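Hosting a delegation lunch: quick tips for consulate and mission kitchens

Updated August 26, 2020

Short one this week, visit confirmed late again. Notes from last time, mostly Sang Tạ's, plus mine.

Get the dietary list from protocol in writing. Phone lists go wrong. Ask about the drivers and interpreters too, they eat as well. Interpreters need something soft and quick, they get two minutes between speeches.

Table flags: iron on low, through a cotton cloth. Check which way up against the sheet from the ministry, then get a second person to check. Wine on a flag, cold water straight away, no rubbing.

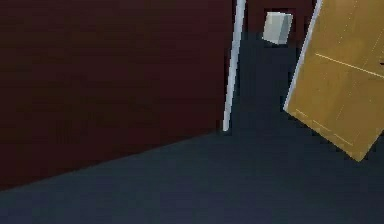

Seating cards. Write them last, the list will change. Titles before names, spelling from the note verbale and not from the newspapers. Keep a pen and 40 blanks in the drawer.

Toasts: ask beforehand if it's juice or wine. Same glasses for everyone, saves any awkwardness. Fill them before the minister stands up, not while.

Rice for over 40 wants two pots, one big one goes gluey at the bottom. Soup plates in the oven on low, door ajar.

Candle wax on the good cloth - freeze it, scrape, then brown paper and a warm iron. Silver gets washed same night, egg and salt mark it badly by morning.

Gifts that are food go in the fridge with a lable saying who from and when. The thank you letter needs it.

November visit list to follow when the embassy sends it.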